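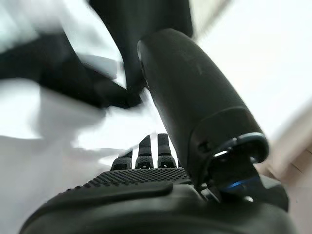

ペストニア暮らしの相談室 > 衣類・収納 > たたむ・しまう

ベッドの上で服をたたむのは本当に効率がいいのでしょうか

投稿者:たたみ下手
投稿日:12月26日

年末の片付けで衣類の仕分けをしています。収納の本でも動画でも、「洗濯物や衣替えの服は全部ベッドの上に出しましょう」と書いてあるのをよく見かけます。広いから作業しやすい、寝るまでに片付けないといけないから先延ばししない、という理屈のようです。

正直なところ、私はこれをあまり信じていません。マットレスは柔らかいので、たたんだ端から崩れます。腰の高さより低いので、私の身長だと前かがみのままです。しかも今はシーツをはがしてカバーだけの状態なので、白い生地に黒い服の毛羽がつくのも気になります。

試しに上着類だけ出してみましたが、黒いのと白いのが団子になって、どれがどれだかわからなくなりました。買ったまま札のついている服も混ざっていて、それを先に切るべきか、たたんでから切るべきかも迷います。

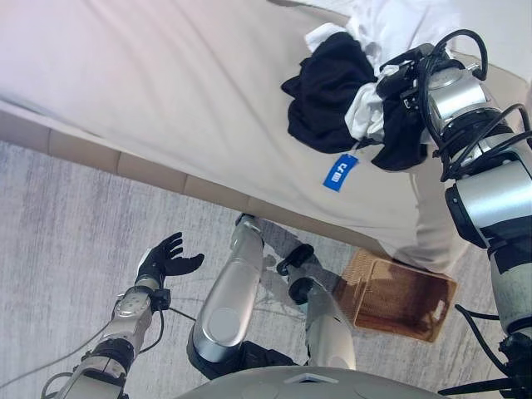

結局、床に座ってやったほうが早いのではと思い始めています。床はグレーのカーペットで、掃除機はかけてあります。ただ、床に服を置くのはどうなのかという気持ちもあります。

知りたいのは次の点です。
・ベッドでたたむ人は、崩れる問題をどうしているのか
・黒と白は分けて作業したほうがいいのか
・タグや札はいつ外すのか
・「シワにならないたたみ方」で売っているスクドテックスの下敷きシート(2枚組)は買う価値があるか

最後のシートは、口コミがほめ言葉ばかりで逆に怪しんでいます。実際に使った方がいれば、悪いところも教えてください。

元クリーニング受付

店のカウンターで11年、毎日たたんでいました。そのつもりで読んでください。

まずベッドですが、ご不満はもっともだと思います。たたむ作業には硬い平らな面が必要で、マットレスはその正反対です。ベッドが勧められるのは面積の話であって、仕上がりの話をしている人はほとんどいません。私ならベッドは「広げて分ける場所」に限定して、たたむのは机か、ベッドの上に大きめの板を置いてやります。うちでは幅80センチの棚板の余りを使っています。見た目は悪いですが、端がそろいます。

黒と白は分けてください。毛羽が移るのは主に、丸まったまま押し合っているときです。一着ずつ広げて置けば、そこまで神経質になる必要はありません。団子にしておく時間を短くするのがいちばん効きます。

札は、着ると決めた服だけ先に外します。返品するかもしれない服は札をつけたまま、たたまずにハンガーで別にしておくこと。たたんでから切ると、はさみの先で生地を引っかけます。受付時代、お客様が自分で切って穴をあけた服を何度もお預かりしました。糸で留まっているタイプは、糸だけをつまんで引き出してから切ると安全です。

シートについては使ったことがないので何とも言えません。ただ、硬い面の代わりにするだけなら厚紙で足ります。100円ショップまで行く必要すらなく、通販の箱を開いたもので十分です。シワは重ねたときの重みと時間でつくので、たたむ瞬間だけ下敷きがあっても、あとで上に何枚も積めば同じことです。

それから、ベルトやストラップのついたものは最後に回してください。中に巻き込むと、その形がそのまま表に出ます。 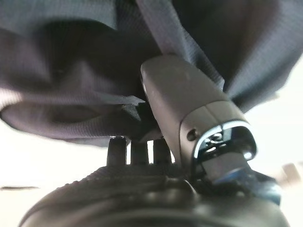

濃いグレーの布地に通った、薄いグレーの帯。生地より明るい色なので目で追いやすい

こういう帯は、布のたるみを先に逃がしてから平らに沿わせます。生地のほうを引っ張って帯に合わせようとすると、必ず斜めの折りジワができます。布のほうが大きいのですから、動かすのは帯です。持ち上げたときに裾の高さがそろわないのは普通のことなので、置いてから直せば構いません。

最後に床ですが、清潔なら問題ないと思います。ただ30分も座っていると今度は膝に来ます。腰と膝のどちらを差し出すかという話になるので、やはり板をお勧めします。

押入れ三段目

スクドテックスのシート、買いました。セールで298円引きになっていたので、つい。

結論から言うと微妙です。硬さはあります。表面がつるつるしていて、化繊のシャツだと服のほうが滑って逃げます。綿のTシャツならきれいにできましたが、綿のTシャツなんて何もなくてもたためますよね。説明書には「どんな衣類でも」とありました。パーカーは幅が足りませんでした。

9月に衣替えをしたときはシリガルの布ケースも一緒に買ったのですが、そちらは普通に使えています。ふたが閉まりにくいのが難点で、詰めすぎるなということなんでしょう。

あと、ベッドの話。うちは寝るまでに片付かなくて、服の山を椅子に移して寝ます。翌朝ベッドに戻します。先延ばし防止になるという説は信用していません。

yuzu-shio

道具の前に、手の使い方を見直したほうがいいと思います。私もたたみ方の動画はかなり疑って見ていて、早送りの動画はまず参考になりません。肝心の持ち替えるところが飛んでいるからです。

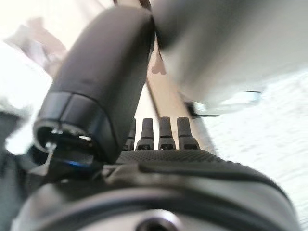 服が崩れる原因のほとんどは、置き場所よりも持ち方だと考えています。指先でつまんで運ぶと、つまんだ二点以外は全部垂れますから、柔らかい面に降ろした時点でもうゆがんでいます。つままずに、手全体を受け皿にしてください。形は写真のように、四本の指を横に並べて上へ伸ばし、親指だけを少し離しておきます。その四本の上に二つ折りの服をかけ、親指は添えるだけ。強く挟むと跡が残ります。手のひら側に細かい粒々の凹凸があると布が滑りにくいので、つるつるした生地が苦手な方は、同じような粒のついた薄手の手袋を試すのもありです。素手でも、乾燥している時期はハンドクリームを塗る前にたたむか後にたたむかで、だいぶ違います(私は塗る前派です。油分がつくのが嫌なので)。

降ろすときは奥側の端を先に面につけて、手を手前に抜きます。マットレスの上でもこれなら何とか形になります。きれいかと言われると、店のようにはなりません。家で着る服にそこまで求めるかどうかだと思います。

元クリーニング受付さんの板の案には賛成ですが、80センチの板をしまう場所がない家もあるので、そこは一言いいたいです。うちはプロムポートの折りたたみ台を使おうとして、台を出すのが面倒になり、結局ベッドに戻りました。台は今、物置の奥です。

黒い服と白い服については、分けても分けなくてもつくときはつきます。新品の黒は特に。一度洗うまで白の近くに置かない、私が守っているのはそれだけです。

たたみ下手(投稿者からの返信)

皆さんありがとうございます。シートは買わないことにしました。パーカーが入らないのでは意味がないです。

開いた段ボールをベッドに敷いて、上着以外を先にやってみました。崩れにくくはなりましたが、前かがみなのは変わらず、腰は痛いです。手を抜く降ろし方は三着目くらいからできるようになりました。ただ、袖の長いものだと袖だけ遅れて落ちてきます。これは袖を先に内側へ折ってから持つのでしょうか。それとも降ろしてから直すものですか。

yuzu-shio

袖は先に折ります。面の上で両袖を内側に入れて、そこから二つ折りにして持ち上げてください。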